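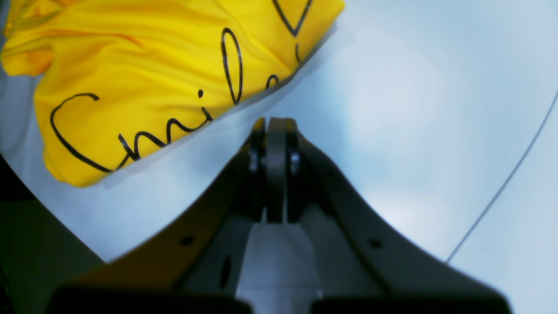
New fathers' evenings to open in five towns after a busy first winter

Tritent, 9 September 2006

Zesteser, the parent support group based in Tritent, is opening its evening meetups for new fathers in five towns this fall. The meetups began in February in a single room above the Tritent library, and 98 dads have come through the door so far, many of them with a baby strapped to their chest.

The evenings are free and last a little under two hours. There is no set program. Dads talk about sleep, going back to work, in-laws, money and what it feels like to be left alone with a newborn for the first time. A health visitor is there for the first half hour to answer questions about feeding and fevers, and there is always soup.

"I came home from the hospital with a daughter and a folder of leaflets, and I think one page was for me," said Margus Lukoševičius, who started the group. "I love being her dad. I was also scared stiff for about two months and I didn't say so to anyone. Then I met another father at the bus stop and we talked so long we missed two buses!"

Mothers asked for a part in it too, so the last meetup of each month will be open to both parents. Morven Galbraith, a midwife who has helped run the evenings since spring, is delighted with how those have gone.

"Couples hear each other say things they haven't gotten around to saying at home," said Galbraith. "We had 110 people at the summer picnic, grandparents included, and I've never seen so many strollers on one lawn. I can't wait to see what the new groups make of it."

The new meetups will be held in Flakedard and Wan from the end of this month, with the other three towns to follow before the holidays. Zesteser has also printed 3000 copies of a short booklet written by dads from the first group, which will be handed out at clinics and libraries.

Babies and toddlers are welcome at every meetup. Parents don't need to sign up ahead of time, and can come once or every week. Dates and addresses are posted at the Tritent library front desk.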